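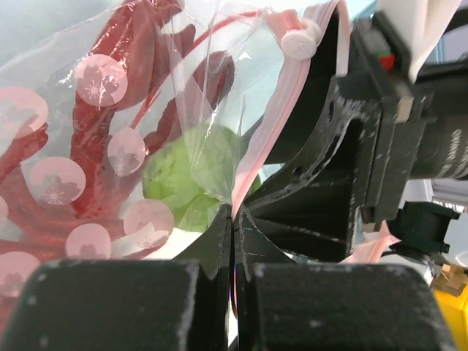 Grandside Sewing Swap Is Moving to the Old Skumum Store

March 11, 2024

If you've been dragging your fabric scraps up the stairs at Lindqvist Hall all these years, I have good news for your knees. The Grandside sewing swap is moving to the ground floor of the old Skumum shoe store on Tevton Street, and the first one there is next month!

I heard it from Cremilda Rocha, who has run the swap for 8 years now and who let me in for a look last week. The place still smells a little like shoe polish (I kind of love it) and the long wall shelves are staying. She wants cottons on the left, wools and heavy stuff at the back, and all the buttons, zippers and thread up front by the window where you can see the colors properly. At Lindqvist we had those two buzzing ceiling lights, and I once went home with navy thread I would have sworn was black.

The move has been in the works since December, when the hall put its rent up to $300 a session. The swap charges $2 at the door, so you can do the math on that one. Erdal Yurt owns the Skumum building and is letting the swap have it for the cost of the heat until he finds a tenant. I asked him how long that might be. He laughed and said the last one took him a year and a half, so I'm not going to worry yet.

A few things are changing. Drop-off is now the evening before, so please don't turn up with six bags five minutes before the doors open (I have done this, I'm sorry). Patterns need to be in their envelopes with all the pieces. Small things like beads and snaps should come in a clear bag so people can see what they're getting without opening it. And no more foam, please. Cremilda still has foam in her garage from last spring.

The bring one, take one rule stays the same, and so does the free table for kids. Vidar Sjögren will be back with his machine repair corner, and he says he'll look at sergers this time too, but only if you bring the foot pedal. Last year people took home 696 pieces of fabric between them, which Cremilda knows because she writes every single one down in a green notebook.

Parking is the one thing I'm not sure about. The lot behind the store is tiny and the bakery uses half of it. Aslak Vik at the hardware store across the street says swappers can use his spaces after he closes at four — just stay out of the loading spot by the side door.

Doors open at four thirty and close at eight. I'll be the one by the wool, trying to leave with less than I brought.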